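**Ticket 70 – Label printer skips every other label (Fovside stockroom)**
Opened by: Ashley Dobson
Status: fixed, watching it

**First look.** Great little puzzle, this one! The printer feeds two labels for each one it prints, but only on jobs sent from the stock system. The self-test page comes out perfectly, so the rollers and the print head are fine.

**Tried, no change**
- New roll, same size
- Gap sensor cleaned and recalibrated
- Different USB cable
- Driver removed and put back

**Found it.** Kerstin spotted that the "small bottle" template was 9 mm taller than the label on the roll. The printer was doing just what it was told – running past the gap and hunting for the next one. Lovely catch. I corrected the height, saved the template and sent 100 labels through without a single skip.

Bottles and coloured baskets:
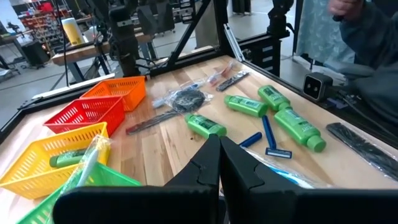
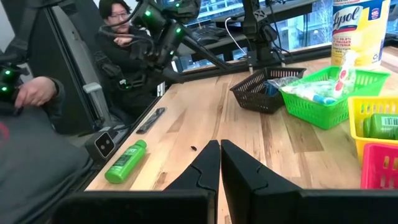 **Still to do**
- Check the other templates for the same wrong height. Abdelilah thinks they were all copied from one original, which would explain a lot!
- Export the fixed template to the Pinulau site before they start their run of 1,000.
- Montserrat to say whether the barcode can go up a size. There's room for it now – I'd love to see it bigger.

Leaving this open until Pinulau have printed theirs.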